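6. Recording Demonstrations with the Two-Arm Cell

This section explains how to record episodes for training a policy on the Drolier desktop cell. It supposes that you have finished section 4 (mounting and wiring) and section 5 (calibration of the servos). If the calibration is older than the last time you changed a servo or a gripper finger, please repeat it first. Episodes recorded with a wrong calibration can not be repaired later.

6.1 What you need

Follower arms, left and right, mounted in the front board
Leader arms, left and right, clamped to your own table
Power supply for each pair of arms
Recording computer with Juhl Recorder installed
Fixed camera, already aimed and tightened
The objects of the task
Foot pedal (optional, but your hands will be busy)

6.2 Before the first episode of the day

1. Switch on the power of the follower arms. Hold nothing in the grippers during this step, the fingers move a little when the servos wake up.

2. Switch on the leader arms.

3. Open Juhl Recorder and choose the profile of your cell. The four status fields must be green. When one field stays yellow for longer than a minute, unplug the data cable of this arm and plug it in again.

4. Look at the camera preview. Compare it with the reference picture saved in the profile. The edges of the floor panel must lie on the same place in both. If they don't, loosen the camera clamp, correct, and tighten.

5. Wipe the floor panel with a dry cloth. Old scuffs in the white surface do not matter. Loose things matter, also very small ones, as the policy can learn to look at them.

6. Move both leader arms slowly through their whole range, one after the other. Watch the cables of the follower arms. Each cable needs a free loop at the wrist and again at the elbow, and it must not become tight in any position.

CAUTION: Do not shorten the cable loops with tape or ties to make the cell look tidy. A cable which is too short pulls on the wrist and the connector will break inside, where you do not see it.

7. Make one test episode and play it back. Delete it after.

6.3 Choosing what to record

One data set is one task. Write the task as one sentence, for example "put the pens into the basket", and type this sentence exactly the same in every session. The software treats "pens in basket" and "put the pens into the basket" as two different tasks and it will not join them for you.

For a first policy, plan for 50 episodes with the objects in nearly the same start position. Train on these and see if the arms do something reasonable. Only then make the task wider. Our own pen and basket set, which comes with the Nostov starter files, has 866 episodes. It was recorded by several operators over the month of February.

Change only one thing at a time:

a. start position of the object
b. angle of the object
c. number of objects
d. light in the room

Note: Slender objects such as pens are harder than blocks. They turn in the fingers. Record also the episodes where you had to grip a second time, if the end was good. A policy which has seen only perfect grips does not know what to do after a bad one.

6.4 Recording an episode

1. Put the objects on their start places and take your hands out of the enclosure.

2. Bring both leader arms to the rest position. The recorder will not start if the difference between leader and follower is too large.

3. Press the pedal once. You hear one short tone. Wait until the tone has ended before you move.

4. Do the task with calm and even movements. Do not stop in the middle to think. If you need to think, cancel the episode (press and hold the pedal) and begin again.

5. In tasks for two hands, decide before which arm holds and which arm brings. In the pen task the left arm brings the pens and the right arm holds the basket. Keep this the same in all episodes of the set. 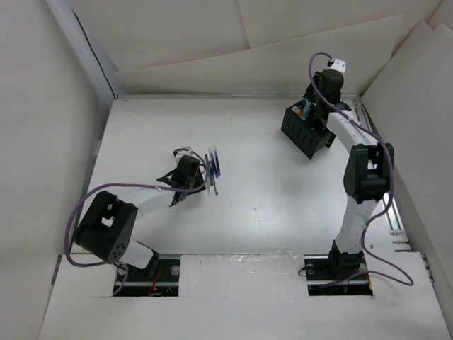
6. Lift the receiving object clear of the floor before the other arm comes near. Tilt it so the opening turns toward the arm that brings. Go slowly in the last part of the way, where the two grippers can touch.

7. When the task is done, open the gripper which brings, move this arm back, and only then lower the other one.

8. Press the pedal once more. Two short tones mean that the episode is saved. One long tone means that the disk is full or the camera has lost pictures, and the episode is not saved.

CAUTION: Never reach into the enclosure while the recorder shows "live". The arms are light but they follow the leader immediately, also when you only bump the leader with your elbow.

6.5 During a longer session

Check the elbow servos by the temperature field in the recorder after every block of episodes. When the field becomes orange, let the arms go to rest and switch off the torque. An arm holding something high for a long time warms up more than an arm that moves.

Operators become tired before the arms do. Tired episodes are shorter and more hasty, and you can see this later in the length chart. Change the operator or make a break.

The limit of one data set is 4,000 episodes. The recorder gives a warning when there is place for only 100 more. Close the set then and open a new one with the same task sentence.

6.6 Marking the episodes

After each session open the list and give every episode one of the marks Good, Usable or Remove. Play the last seconds at least. "Remove" does not delete the files, it only keeps them out of the training. To send the set to the Rostberg server, see section 7.2.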